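Stars 4 · Forks 2 · 0 comments

skerno-gear-contact: README

Hi! You've found the gear contact set, the one with the bad grip calibration in it. If you came for clean demos, please read the next bit before you train on anything, since I had to throw out a policy over this and I'd like to save you the week.

What went wrong

The task is simple on paper. The arm comes down, lines up with a blue plastic gear and closes on it. I recorded 300 episodes at the Mendell bench and the logs looked great (smooth joint curves, no dropped packets, everything I'd hoped for!). Then I trained on them and the policy kept jabbing at the gear with one finger and stopping there, perfectly happy with itself.

I blamed the policy for way too long. Then I went back to the raw episodes and found the same thing in my own recordings. The gripper zero had slipped, so the software thought the fingers were a bit farther left than they were. In a bunch of episodes the lower finger touches the hub face before any grasp gets going, the arm stalls against it, the current climbs, and the recorder writes "grasp_ok" anyway. Why? My success check only looked at motor current. High current meant holding something, as far as I was concerned. Pushing on a gear gives you high current too. Sigh.

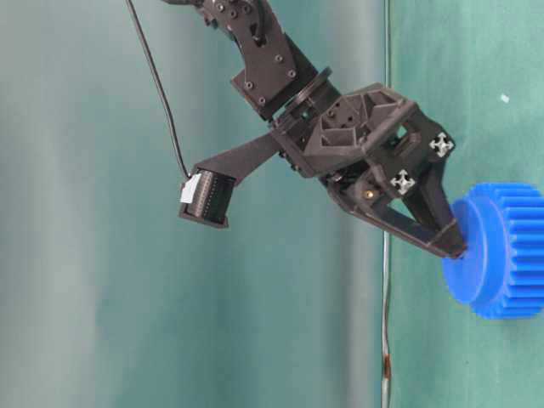 So the flag got rewritten. It now wants high current on the gripper AND a finger gap that matches the gear, and it wants both to stay put while the arm lifts. I reran it over the whole set offline, no re-recording needed, and almost 400 MB of the data ended up in the bad pile.

What's in the folder

- episodes/ has everything, good and bad, in the original order
- labels_v1.csv is the old current-only flag (kept so you can reproduce my mess)
- labels_v2.csv is the one you want
- calib/ has the gripper zero before and after the fix
- tools/relabel.py is the script, run it with --dry first, it overwrites

Marker poses are in the gripper file for each episode. The wrist camera stream is there too, but its clock drifts against the fixed camera, so don't line them up by frame number. Use the timestamps.

Safety stuff, please read

There was no contact limit on the downward move when I recorded this. The arm would push until the driver gave up, and on one bad run the driver took its sweet time and I had to hit the stop. If you replay these trajectories on a real arm, set a force or current cutoff first and keep your hands away from the gear. Replay in the Radwan sim is fine, I've done it plenty.

Known problems

- v1 labels are wrong in both directions, a few good grasps got marked as failures
- the zero drifts slowly, so later episodes are worse than early ones
- the Drumia loader caches labels, clear the cache after switching to v2 or you'll swear nothing changed (ask me how I know)

Changes

November 9, 2024: v2 labels, relabel script, this README rewritten.

If you find an episode that v2 still gets wrong, open an issue with the episode ID and I'll take a look.

Shares: 2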